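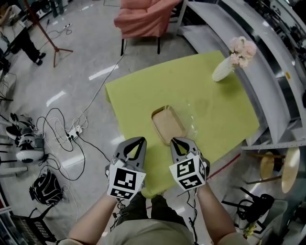 Foam pad, yellow-green, on the table.

Tolerances

The Endside reservoir had a listed capacity that had not been true for years. Silt took a little of it every spring. Eleni Radulović was sent up in May to find out how much, and to produce a figure the insurers could put in a table.

She had the original survey from the firm of Dudás, bound in green cloth, and a sounding line marked in tenths of a meter. The survey divided the water into a grid of 398 cells. For each cell there was a depth, written in ink in the same upright hand. The method was sound. Row to the cell, hold the boat against its two range poles, lower the weight, read the line, write the number, move on.

By the end of the first week she had done 100 cells and had a problem. The bottom should have come up. In most cells it had, by amounts consistent with the inflow and the grade of the banks. In six cells along the eastern side it had gone down.

She checked the line for stretch. It was within two millimeters over its full length. She checked the range poles against the bench mark on the dam and found them true. She rowed back and sounded the six cells again, in flat water, in the early morning, and got the same depths as before, with the sixth cell slightly deeper.

She reported this by telephone to the office in Undano. The office asked whether the original figures could be wrong.

"They could be," she said. "The other ninety-four are not."

"Then use the average."

"An average of what?"

The office said it would call back. It did not.

The gatekeeper's house stood at the east end of the dam. The man who lived there, Fendow, had kept the level book through two changes of ownership. He let her read it at his kitchen table. The entries were daily and contained the level, the wind, and the setting of the gate. On one page, many years back, there was a fourth entry: Lights out on the east side, Dudás's men, all night. The following day's level was lower by four centimeters. The gate had not been moved.

"What were they doing?" she asked.

"Surveying," Fendow said.

"At night?"

"It was a good survey. You said so."

She calculated the volume of four centimeters over the surface at that level, then the volume of the six cells taken as a single opening with vertical sides. The second number was smaller than the first by 2000 cubic meters. She did it again with the sides sloped, and the difference narrowed – but it did not close. Some of the water had gone farther than the six cells.

She went out again the next morning with a longer line. In the sixth cell she let the weight down past the figure in the green book, past her own two figures, and past the last mark. The line stayed taut. She held it for some time. Then it moved in her hand, a short pull sideways, toward the bank, and a second pull at the same interval as a man testing a knot.

She brought the line in. The weight was still on it. She rinsed the weight, dried it, and wrote in the column for that cell: no bottom found. In the column for remarks she wrote the time, the wind, and the direction of the pull.

There were 298 cells left. She rowed to the next pair of poles.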